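Success rates and other numbers I don't trust

I've been reading the release notes for Skiken, the new task planner everybody on my feed is excited about, and I keep getting stuck on one line. It says the planner solves 406 kitchen problems "end to end." I wanted to know where the end is.

If you open the logs, and I did, the end is wherever the planner says it is. It writes out a list of steps, a checker confirms each step is legal given the one before it, and that counts as solved. No arm has to move. You could run Dijkstra over the same graph of symbolic states and get a perfectly good plan too, and it would know just as little about whether the fingers can get around the thing it's supposed to pick up.

So I wired it to a controller and ran it in simulation for most of May. I used Pernon for the motion side because I already had it installed and I know which of its warnings to ignore. I ran 300 episodes with the default settings. In 114 of them the object ended up where the plan said it should. I'm not claiming that's a fair benchmark. My grasp sampler is old and my collision margins are probably too generous. But it's a long way from the number in the notes.

What bothers me more is how the failures get reported. Skiken has 4 status codes and none of them means "I touched it and don't know what happened next." The pick step returns done when the gripper reaches its target pose. Closing on air is done. Shoving the object across the counter is also done, as long as the wrist got there.

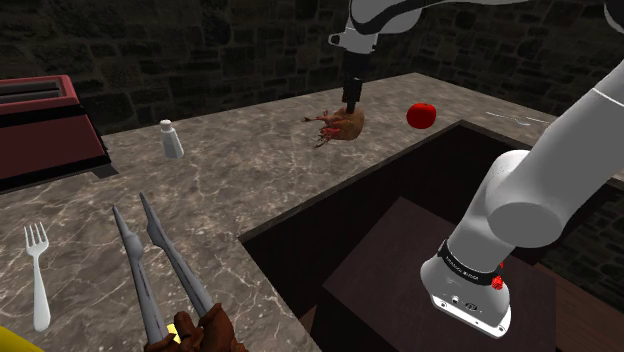 Pick is the step I'd fix first. The planner treats every object as a point with a name and an approach direction, and the approach direction is nearly always straight down. For an apple I can live with that. A roasted chicken lying on its side is a different problem, and with the fingers pressed into the top of it like that, the pose check has very little to say about whether there's a grasp. Perception won't save you either if all it hands over is a label and a center.

People will tell me a learned policy handles this. Maybe. I tried the one from the Collarthorpe repo last winter and it had the same habit of calling things finished early, only with no log I could read afterward.

For now I've added a check that closes the fingers, lifts a little, and compares the object's height before and after. It's slow and kind of dumb, and it gets confused by anything that rolls. I'm leaving it on. Next I want to see how many of those 406 plans survive it, assuming I can get the exporter to stop dropping the joint limits.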